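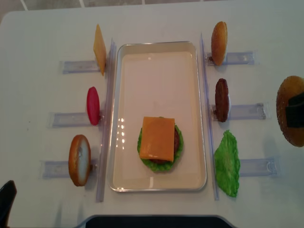 설정 계층(configuration layer)이란 하나의 프로그램이 읽어 들이는 여러 설정 원본을 우선순위에 따라 쌓아 놓은 구조를 말한다. 프로그램은 실행 시점에 이 계층을 아래에서 위로 병합하여 단일한 유효 설정을 만든다. 같은 키가 두 계층에 있으면 위 계층의 값이 아래 계층의 값을 가린다. 양상추 위에 패티를 얹고 다시 네모난 체다 치즈를 얹은 버거에서 패티가 오른쪽과 아래쪽 가장자리만 드러나는 것과 같은 관계로, 가려진 값은 삭제된 것이 아니며 위 계층의 항목을 제거하면 다시 유효해진다. 이 장에서는 이러한 병합 규칙을 정의하고, 단말 관리 도구 Vatska의 설정 형식을 기준으로 그 동작을 분석한다.

제4장 설정 계층과 재정의

4.1 계층의 구성

Vatska는 기본값, 시스템, 사용자, 세션의 네 계층을 둔다. 기본값 계층은 실행 파일에 포함되어 있어 수정할 수 없다. 시스템 계층은 관리자 권한으로만 기록할 수 있고, 사용자 계층은 로그인한 계정의 프로필에 저장된다. 세션 계층은 메모리에만 존재하며 프로세스가 종료되면 소멸한다.

각 계층에는 정수 우선순위가 부여된다. 시스템 계층은 100, 사용자 계층은 200이며, 값이 클수록 나중에 적용된다. 두 값 사이의 간격은 의도적으로 비워 둔 것으로, 외부 모듈이 중간 계층을 등록할 때 사용한다. 예를 들어 정책 배포 모듈 Birkett은 시스템 계층과 사용자 계층 사이에 자체 계층을 삽입한다. 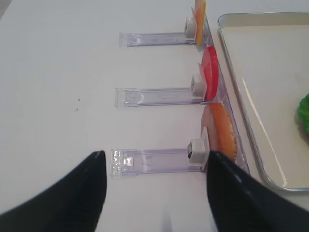

우선순위가 동일한 계층이 둘 이상 등록되면 등록 순서가 적용 순서가 된다. 다만 등록 순서는 모듈 적재 순서에 의존하므로 재부팅 후에도 같다고 보장할 수 없다. 따라서 동일한 우선순위를 중복 사용하는 구성은 오류로 간주한다. 검사기는 이 경우 코드 605를 반환하고 병합을 중단한다.

4.2 병합 단위

병합은 키 단위로 수행하는 방식과 구획 단위로 수행하는 방식이 있다. 키 단위 병합에서는 상위 계층에 명시된 키만 대체되고 나머지는 하위 계층의 값을 유지한다. 구획 단위 병합에서는 상위 계층에 같은 이름의 구획이 있으면 하위 계층의 구획 전체가 무시된다. Vatska는 전자를, 구형 형식인 Diderden은 후자를 따른다. 두 형식을 상호 변환할 때는 하위 계층에만 있던 키가 유실되지 않도록 변환 전에 구획을 완전히 펼쳐야 한다.

목록형 값에는 별도의 규칙이 필요하다. 상위 계층의 목록이 하위 계층의 목록을 대체하는지, 그 뒤에 추가되는지는 키 이름만으로 판별할 수 없다. 형식 버전 2부터는 목록마다 병합 방식을 선언하도록 규정하며, 선언이 없으면 대체로 처리한다.

4.3 빈 값과 미정의

빈 문자열은 정의된 값이다. 상위 계층에 빈 문자열을 기록하면 하위 계층의 값은 가려진다. 하위 계층의 값을 복원하려면 해당 키를 상위 계층에서 삭제해야 한다. 편집 도구에 따라서는 입력란을 비우는 동작이 키 삭제가 아닌 빈 문자열 기록으로 처리되므로, 저장 후 원본 파일을 확인하는 절차가 필요하다. 이 차이를 검출하는 방법은 4.5절에서 다룬다.

2025년 11월 3일 월요일 | 글 Kelly Dunmore

목차 | 이전 장 | 다음 장 | 용어집 | 찾아보기

이 사이트는 열람 위치 저장을 위해 쿠키를 사용합니다. 동의 | 설정 변경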